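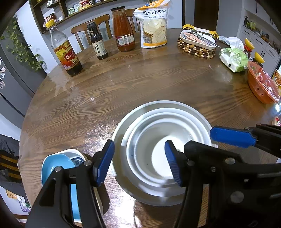
기준금리는 내렸다는데 제 대출이자는 왜 그대로인가요

생활금융 게시판 > 대출·금리
조회 872

반건조오징어

이자 때문에 글을 쓰게 될 줄은 몰랐는데 씁니다.

Udden은행에 대출이 두 개 있습니다. 하나는 집 살 때 받은 주택담보대출이고 만기가 40년입니다. 다 갚을 때쯤이면 저도 집도 재건축 대상일 것 같습니다. 다른 하나는 신용대출 2000만 원이고요. 이건 원래 마이너스통장이었는데 작년에 갈아탔습니다. 갈아탄 이유는 창구에서 그러는 게 낫다고 해서인데, 뭐가 어떻게 나은지는 그때도 몰랐고 지금도 모릅니다.

뉴스에서 중앙은행이 기준금리를 내렸다고 아주 크게 나왔습니다. 자막도 컸습니다. "대출자들 숨통" 이런 말도 나왔고요. 그래서 숨통이 트이길 기다렸습니다. 다음 달 이자가 빠져나갔는데 전달이랑 원 단위까지 똑같았습니다. 신용대출은 한술 더 떠서 지난번에 만기 연장할 때 보니까 금리가 조금 올라 있었습니다. 내렸다면서요.

은행에 전화했더니 상담원분이 "고객님 상품은 변동 주기가 아직 도래하지 않으셨습니다"라고 했습니다. 도래하지 않으신 게 주기인지 저인지 헷갈려서 네 하고 끊었습니다.

궁금한 건 이런 겁니다.

중앙은행이 금리를 내리면 은행은 따라서 내려야 하는 것 아닌가요? 안 내려도 누가 뭐라고 안 하나요?

예금 이자는 발표 나자마자 칼같이 내려가던데 이건 왜 빠른 겁니까. 제 기분 탓인가요. 같은 은행 적금이 그 주에 바로 내려갔습니다.

그리고 Gateck 앱(대출 비교하는 그거요)에서 Azar저축은행으로 갈아타면 이자가 줄어든다고 알림이 계속 옵니다. 새벽 2시에도 옵니다. 이걸 믿고 갈아타도 되는지, 아니면 좀 참고 기다리면 제 주기가 도래하시는지 알고 싶습니다.

약정서를 찾아봤더니 주담대는 "신규취급액기준 COFIX 6개월 변동"이라고 되어 있고, 신용대출은 "금융채 1년"이라고만 적혀 있습니다. 글씨가 작아서 사진 찍어서 확대해 읽었습니다.

늦은출근러

은행이 원래 그래요. 올릴 땐 엘리베이터 내릴 땐 계단. 저는 그냥 포기하고 삽니다.

그리고 저축은행은 1금융 대출을 옮길 데가 아니지 않나요? 신용점수 떨어진다던데. 안 해봐서 모르긴 합니다. 힘내세요.

환매조건부인간

약정서를 찾아본 것만으로 이미 상위권이십니다. 보통은 약정서가 어디 있는지에서 막힙니다. 길게 답니다. 예전에 은행 자금 쪽에서 일했고 지금은 아닙니다. 그래서 은행을 변호할 이유도, 특별히 욕할 이유도 없습니다.

먼저 기준금리라는 것부터요. 이게 "국민 여러분의 대출금리"를 정하는 숫자였으면 이름을 그렇게 지었을 겁니다. 중앙은행이 금융기관들하고 아주 짧은 기간 돈을 주고받을 때 기준으로 삼는 금리입니다. 우리나라는 만기 7일짜리 환매조건부채권 거래가 그 무대고요. 그러니까 중앙은행이 손을 대는 건 하루짜리, 일주일짜리 돈의 값입니다. 질문자님이 빌린 건 40년짜리 돈이고요. 일주일과 40년 사이에 꽤 많은 사람과 서류가 끼어 있습니다.

은행이 따라 내려야 할 의무가 있느냐. 법으로 "기준금리가 내리면 대출금리도 같은 폭으로 내려라" 하는 조항은 없습니다. 다만 변동금리 대출은 약정서에 적힌 지표금리에 묶여 있어서, 그 지표가 내려가면 은행은 변동일에 반영을 해야 합니다. 은행 마음이 아니라 계약입니다. 그래서 중앙은행 뉴스보다 약정서에 적힌 그 작은 글씨가 질문자님 인생에 영향이 큽니다. 확대해서 읽을 만한 가치가 있었던 겁니다.

대출금리는 크게 이렇게 생겼습니다.

대출금리 = 지표금리 + 가산금리 - 우대금리

지표금리는 시장에서 정해지는 것이고, 가산금리에는 은행 업무비용, 손님이 돈을 못 갚을 위험, 은행이 남겨 먹을 몫 등이 들어갑니다. 우대금리는 급여이체, 카드 실적, 앱에서 뭐 동의해 주고 받는 그런 것들이고요. 뉴스에서 말하는 금리 인하는 이 셋 중에 첫 번째 칸에만, 그것도 한 다리 건너서 영향을 줍니다.

주담대부터 봅시다. 신규취급액기준 COFIX는 은행들이 지난달에 새로 조달한 돈, 그러니까 주로 예금과 적금에 이자를 얼마나 줬느냐를 가중평균한 것입니다. 은행연합회가 한 달에 한 번, 월 중순에 공시합니다. 순서를 따져보면 이렇습니다. 기준금리가 내린다. 시장금리가 움직인다(보통은 그 전에 이미 움직여 있습니다). 은행이 예금금리를 내린다. 한 달 동안 그 낮아진 이자로 예금을 받는다. 다음 달 중순에 평균을 내서 발표한다. 그리고 질문자님 대출은 6개월에 한 번만 그 숫자를 들여다본다.

운이 나쁘면, 가령 기준금리 인하 직전에 변동일이 지나갔다면 반년을 꼬박 옛날 금리로 냅니다. 원 단위까지 똑같은 게 그래서 정상입니다. 상담원분 말씀은 맞는 말씀이었습니다. 높임말의 대상만 조금 잘못됐을 뿐이고요.

여기서 예금 쪽 의문도 같이 풀립니다. 기분 탓이 아닙니다. 새로 가입하는 예금과 적금은 은행이 내일 아침부터 고시금리를 바꿔 붙이면 끝입니다. 과거에 맺은 계약이 아니니까요. 반대로 이미 가입해 둔 정기예금은 만기까지 안 내려갑니다. 질문자님이 작년에 든 예금이 있다면 그건 지금도 옛날 이자를 받고 있을 겁니다. 이 경우에는 은행이 질문자님처럼 투덜거리고 있겠지요. 금리가 오를 때는 이 시차가 거꾸로 작동해서 변동금리 대출자가 몇 달 이득을 보는데, 그때 게시판에 "왜 제 이자는 아직 안 오르나요" 하는 글은 본 기억이 없습니다.

그렇다고 은행이 결백하냐면 그건 또 아닙니다. 가산금리와 우대금리 칸이 있습니다. 신용대출 금리가 오른 건 여기를 의심해 봐야 합니다. 금융채 1년물은 시장에서 매일 거래되는 채권 금리라 COFIX보다 훨씬 빨리 움직입니다. 기준금리 결정을 앞두고 "이번에 내리겠구나" 싶으면 발표 전에 먼저 내려가고, 막상 발표 날 총재 기자회견이 생각보다 깐깐하면 내린 날 도로 오르기도 합니다. 인하 뉴스가 나온 날 채권금리가 오르는 걸 보면 처음엔 시장이 고장 난 줄 아는데, 시장은 그날 일이 아니라 다음 번과 그다음 번을 놓고 값을 매깁니다.

연장하실 때 받은 서류에 지표금리, 가산금리, 우대금리가 나뉘어 적혀 있을 겁니다. 앱에서도 대출 상세 화면에 들어가면 대개 나옵니다. 작년 것과 나란히 놓고 어느 칸이 달라졌는지 보세요. 제 경험으로는 우대금리가 빠진 경우가 제일 흔했습니다. 카드 실적을 못 채웠거나, 급여통장을 옮겼거나, 마이너스통장 때 받던 우대가 갈아타면서 조용히 사라졌거나요. 은행은 우대를 줄 때는 창구에서 말로 알려주고 뺄 때는 문자로 알려줍니다. 그 문자는 보통 (광고) 문자들 사이에 있습니다.

가산금리 자체가 올랐다면 두 가지입니다. 질문자님 신용상태 평가가 달라졌거나, 은행이 대출을 덜 내주고 싶은 시기였거나. 후자는 진짜로 있습니다. 가계대출이 너무 빨리 늘면 당국이 눈치를 주고, 은행은 금리를 올려서 손님을 줄입니다. 기준금리는 내려가는데 신규 대출금리는 오르는 이상한 달이 그렇게 생깁니다. 다만 이건 새로 받거나 연장하는 대출 얘기고, 이미 돌고 있는 주담대의 가산금리를 약정 기간 중에 마음대로 올리지는 못합니다.

이제 뭘 할 수 있느냐.

금리인하요구권이라는 게 있습니다. 취업했거나, 승진했거나, 소득이 늘었거나, 신용점수가 올랐으면 은행 앱에서 신청할 수 있습니다. 은행은 접수하고 10영업일 안에 되는지 안 되는지를 답해야 하고 안 되면 이유도 알려줘야 합니다(서류 보완하라고 한 기간은 빼고 셉니다). "뉴스에서 금리 내렸다고 해서요"는 사유가 안 됩니다. 한번 써봤다는 분을 봤는데 역시 안 됐다고 합니다. 신용대출 쪽에 먼저 넣어보세요. 주담대는 상품에 따라 개인 신용이 금리에 거의 안 들어가서 대상이 아닌 경우도 있습니다.

갈아타기는 계산을 해봐야 합니다. Gateck 알림에 뜨는 금리는 "최저" 금리일 가능성이 높습니다. 최저금리는 우대조건을 전부 채운 사람의 금리인데, 저는 그런 사람을 업계에 있을 때도 못 만나봤습니다. 본인 조건으로 한도조회를 끝까지 돌려서 나온 숫자만 믿으세요. 조회만으로는 신용점수에 영향이 없습니다. 거기에 중도상환수수료가 남았는지, 주담대면 설정 관련 비용이 드는지, 그리고 갈아타는 시점의 대출 규제를 새로 적용받는지를 봐야 합니다. 마지막 게 무섭습니다. 예전에 나온 한도가 지금은 안 나오는 경우가 있습니다.

위에 분이 말씀하신 저축은행 건은 반은 맞습니다. 업권이 바뀌면 평가에 불리하게 잡힐 수 있는데, 얼마나인지는 평가사와 사람마다 달라서 제가 단정을 못 합니다. 저라면 1금융권 신용대출 2000만 원을 소수점 차이 때문에 Azar저축은행으로 옮기진 않겠습니다. 차이가 크면 몰라도요. 주담대는 변동일 전에는 일단 두시고요.

변동일은 앱에 "다음 금리변동일"이라고 나옵니다. 그 날짜를 달력에 적어두고, 그 직전에 공시된 COFIX를 보시면 다음 이자를 미리 계산할 수 있습니다. 은행마다 변동일 며칠 전 공시분을 쓰는지가 조금씩 달라서 약정서를 한 번 더 확대하셔야 합니다. 죄송합니다.

새벽 알림은 앱 설정에서 야간 혜택 알림 수신 동의를 끄시면 됩니다. 가입할 때 "전체 동의"를 누르셨을 겁니다. 저도 눌렀습니다.

드라티아교환학생

곁다리인데 저는 Dratia에 잠깐 살았습니다. 거기 중앙은행은 1799년에 세워졌다고 건물 정면에 연도를 엄청 크게 새겨놨습니다. 거기서는 주담대 대부분이 중앙은행 정책금리에 딱 붙어 있는 구조라 금리 결정이 나면 다음 달 이자가 바로 바뀝니다. 트래커 대출이라고 부르더라고요.

그래서 좋냐면, 제가 있던 동안은 계속 올랐습니다. 하숙집 주인아주머니가 결정 나오는 날마다 오전 11시에 라디오를 켜놓고 욕을 하셨고 그때 배운 현지어가 제일 오래 갑니다. 시차가 있는 게 꼭 나쁜 건 아닌 듯합니다.

그리고 환매조건부인간 님 답변에 하나만 보태면 COFIX도 종류가 있습니다. 신규취급액기준은 지난달 새로 조달한 돈만 보니까 그나마 빠른 편이고, 잔액기준이나 신잔액기준은 예전에 조달한 돈까지 섞여서 천천히 움직입니다. 내려갈 때는 신규 쪽이 유리하고 올라갈 때는 잔액 쪽이 덜 아픕니다. 질문자님은 신규니까 지금 방향에서는 덜 억울한 쪽입니다.

반건조오징어

답변 감사합니다. 앱에 들어가 봤더니 다음 금리변동일이 12월이네요. 지난번 변동일은 기준금리 내리기 바로 전 달이었습니다. 제가 그렇죠 뭐.

신용대출은 말씀하신 대로 칸을 나란히 놓고 봤습니다. 금융채는 내려갔고 가산금리는 그대로인데 우대금리에서 급여이체 항목이 없어졌습니다. 회사에서 월급 통장 바꾸라고 해서 바꿨던 게 그거였나 봅니다. 문자도 찾았습니다. 치킨 쿠폰 문자 바로 밑에 있었습니다. 쿠폰은 썼습니다.

급여이체 다시 돌려놓으면 우대가 바로 살아나는지 아시는 분 계신가요? 아니면 이것도 주기가 도래하셔야 하나요.

환매조건부인간

상품마다 다릅니다. 매달 실적을 봐서 다음 달에 반영하는 상품이 있고, 다음 변동일이나 연장 때까지 안 봐주는 상품이 있습니다. 약정서 뒷장의 "우대금리 적용 기준" 부분에 있는데 거기는 글씨가 더 작습니다. 고객센터에는 "급여이체 우대항목 재적용 시점"이라고 그대로 불러주시면 담당 부서로 빨리 넘어갑니다.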